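4.2 Why collectors queue

Of the nine stallholders we spoke to at the Lamptey toy fair, two were kind enough to talk us through their whole morning, and both came back (more than once!) to the pleasure of waiting in line with friends. Dankwa and Barbu found much the same among buyers of Maveck vinyl figures, though their visitors tended to be rather younger than ours, and we would gladly have stayed longer to ask why.
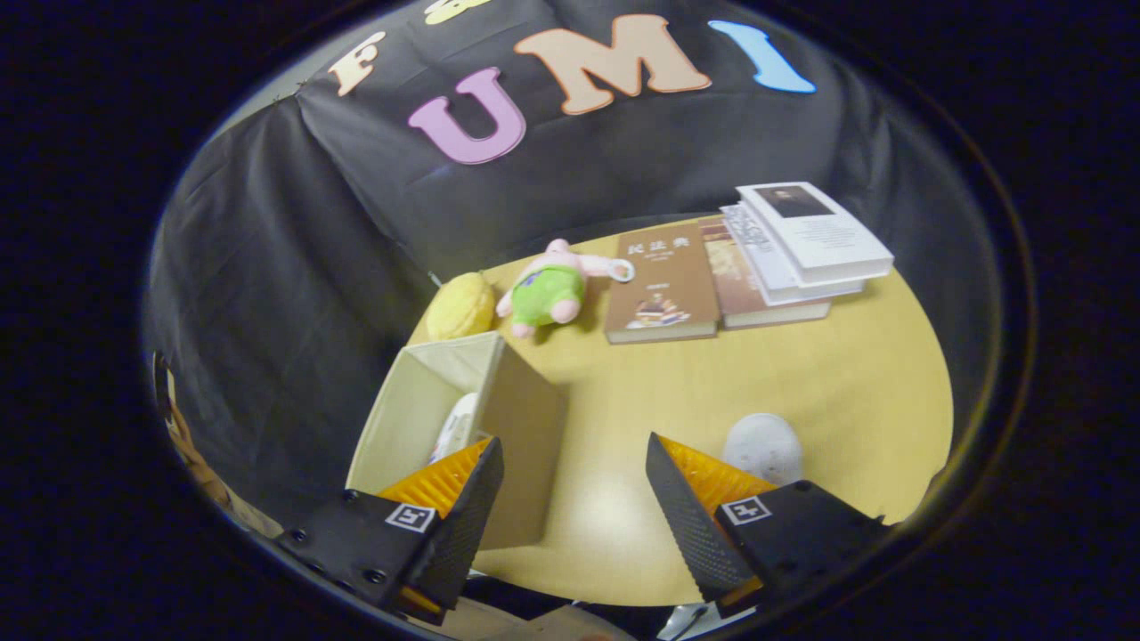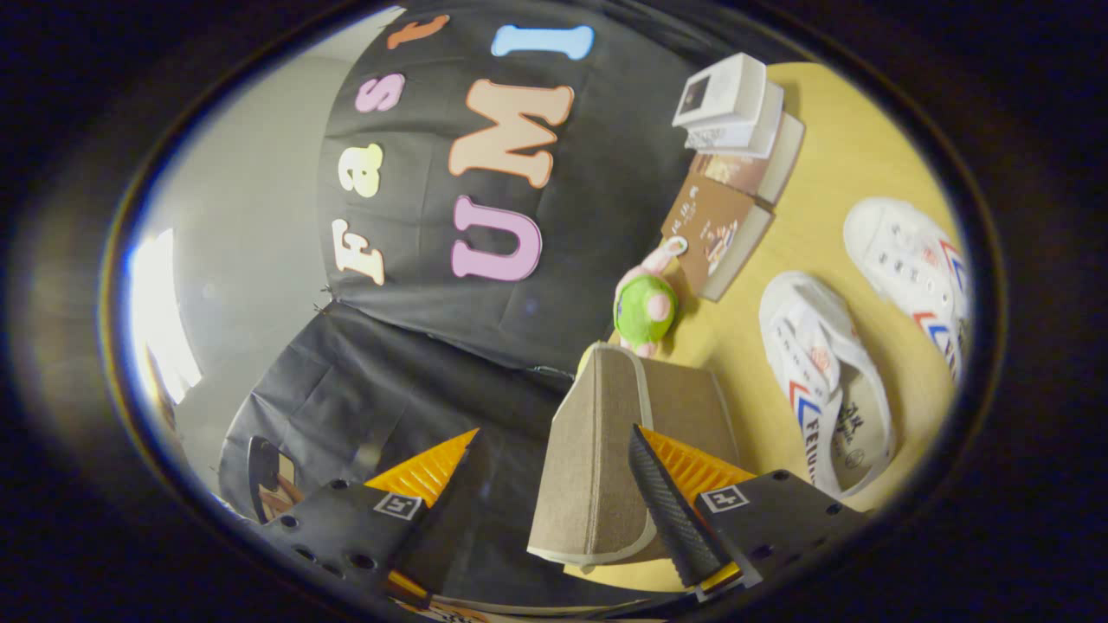 Figure 2. Black cloth backdrop with coloured letters, two views.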